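The Jemis Floral Market Tote

December 7, 2018
By the Jemis shop desk
Filed under: Bags & Totes, Kitchen & Market
3 min read

I've been carrying this bag since before it was for sale, so please take everything that follows as the opinion of somebody who is a little bit in love with it. I'll try to be fair. There are things it doesn't do well and I'll get to those, because I'd much rather you bought the right bag than sent this one back.

The Floral Market Tote is an open-top bag in cream cotton canvas with two bright orange handles and a flower print on the front. We had it sewn for us by Ular, the same workshop that does our bread bags and the long aprons, and the first run of 1,000 went on the shelf in June. Those are gone. The second run is on sale now, same canvas, same print, with one change to the stitching that I'll bore you with further down.

What it's made of

The body is 100 percent cotton, unbleached, which is where the cream color comes from. It won't match a bright white shirt and it isn't meant to. If you look closely you'll find little darker flecks in the weave here and there. Those are bits of seed and they're normal in undyed cotton (I quite like them, but we do get a letter now and then asking if the bag is dirty).

It's a mid-weight canvas. I know everybody wants the heaviest cloth going, and we tried that in the early samples. The heavy one was lovely to touch and miserable to use! It weighed too much before you'd put anything in it, it wouldn't fold down, and the top edge rubbed at my arm. The one we settled on has enough body to hold itself open while you're loading it, though it will lean a bit when it's empty, and it softens a lot over the first few washes.

The handles are cotton webbing, dyed all the way through, so when the edges wear you get more orange underneath and no pale fuzzy line. They're long enough to go over a shoulder in a winter coat. If you're on the shorter side and like to carry a bag down by your hand, the bottom may end up closer to the sidewalk than you'd want. Tie a loose knot in each handle. It looks fine and it works.

The print

Blue leaves and orange-red flowers, running down the front under the handle. It's on one side only. We went back and forth on that for ages, and the plain back won because a printed panel is always slightly stiffer and two of them made the whole bag feel like a lampshade.

The ink is water-based and sits in the cloth more than on top of it. The blues hold very well. The reds go a touch softer after a summer of sun and washing, and then seem to stay where they are. My oldest one has been through the machine more times than I could tell you and the flowers are still flowers, just quieter ones.

Iron it inside out, always. I ironed one of the samples right across the front in a hurry and it left a shiny patch that never really went away.

What fits in it

Groceries, obviously. My regular load is a big bottle of milk, potatoes, a bag of apples, something leafy on top and whatever bread looked good, and there's still room to shove my scarf in. It's wide more than it is deep, so you can see what you've got and you're not digging for the eggs at the bottom of a well. A cereal box stands up in it with the top poking out.

It's also a very good library bag. Picture books fit flat against the long side, and a stack of hardcovers doesn't slump the way it does in a thin tote. I've used it for swimming things, for knitting, and once for getting a large houseplant home on the bus (put something under the pot first, please learn from me).

What I wouldn't use it for: a laptop, unless it's in its own sleeve. There's no padding and no closure. There's no inside pocket either, and I do miss one for my keys. I clip mine to the handle. A customer at the Pylypenko market told me she safety-pins an old sock inside hers for her bus pass, and I've thought about that sock ever since.

How to pack it so it doesn't tip

I get asked this at the stall, so it may as well go on the page. Cans and jars go in first, along the middle, lying down if they'll lie down. Boxes go at the two ends standing up, because they act like bookends and keep the sides from folding in. Then fruit, then greens, then bread. Anything cold I put in its own thin bag before it goes in, or the canvas gets damp and your bread gets damp with it. If you keep a few saved produce bags folded up at the bottom you'll always have one for the wet lettuce or the fish.

And don't set it on the car seat. Floor, behind the front seat, every time.

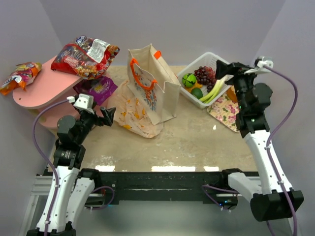
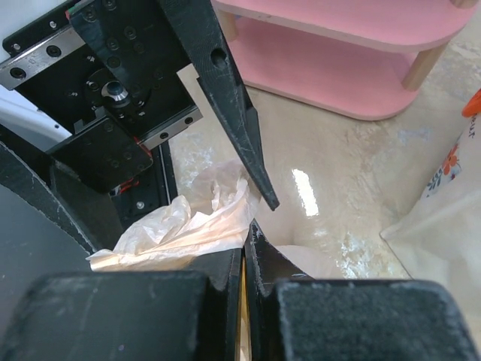

Washing

Cold water, gentle cycle, turned inside out. The first wash will shrink it slightly — cotton does that — and we've cut the bag a bit generous so it ends up the size it should be. Wash it alone the first time, or with things you don't mind going faintly peachy, as there can be a little loose dye in the handles. After that it can go in with everything else.

Hang it up by the bottom seam to dry. If you hang it by the handles they dry with a twist in them and you'll be fighting that twist for a week. No tumble dryer, please. I know some of you will, and it'll survive, but it comes out puckered around the top hem and you can't iron that out completely.

For a spot of coffee or tomato, a dab of plain dish soap and an old toothbrush, as soon as you can get to it. Oil is harder. Cornstarch left on overnight lifts quite a lot of it. Skip the bleach altogether, it turns the cream a sad yellow and does something dreadful to the blue.

The stitching change

On the first run, each handle end was sewn down with a plain box of stitches. It was perfectly strong on the bags I tested, but a handful of people who carry really heavy loads wrote to say that one corner of the box had started to lift. So on the new run Ular has added a cross inside the box and moved the whole thing slightly lower on the panel, where it catches the folded part of the hem as well. You can feel the difference if you tug on it.

If you've got one of the older bags and a corner is lifting, send it back to us and we'll restitch it at no charge. You don't need the receipt. Wash it first if you'd be so kind!

How it compares with the others we sell

People usually end up choosing between this and the Zoner shopper. The Zoner is nylon, it packs down to the size of a plum, and it'll live in your coat pocket without you noticing. I own one and I use it all the time for the unplanned stop on the way home. It's no good at standing up, though, and it's awful for anything with corners. If you do one big shop and a couple of small ones, you probably want both, and I realize that's a convenient thing for a shopkeeper to say.

Our plain Jemis canvas tote is the same cloth as this one with cream handles and no print, and it's cheaper. If you want to stencil or embroider it yourself, get that one. It's the better blank.

Sizes, stock and shipping

The tote comes in one size. We tried a smaller one for kids and it just looked like a lunch bag that had lost its lid, so it never made it past the sewing table.

As I write this there are 1,978 in the stockroom, which sounded like a wild number to me when the boxes came in and sounds a lot more sensible now the holiday orders have started. They ship folded flat in a paper sleeve with no plastic. You'll get crease lines across the flowers when you first open it. Steam from a kettle takes them out, or just carry something heavy for an afternoon.

You can order up to 3 on the normal checkout page. If you want more than that, for a wedding or a book club or a school thing, write to the shop desk and we'll sort it out by hand, and we'll knock something off the price too. We don't do custom printing on this one. The plain tote we can print, but we need decent notice and artwork that doesn't have tiny lettering in it.

Returns are fine as long as it hasn't been washed. Pop it back in the paper sleeve if you still have it, put your order slip in with it, and let us know whether you'd like a refund or a swap for the plain one.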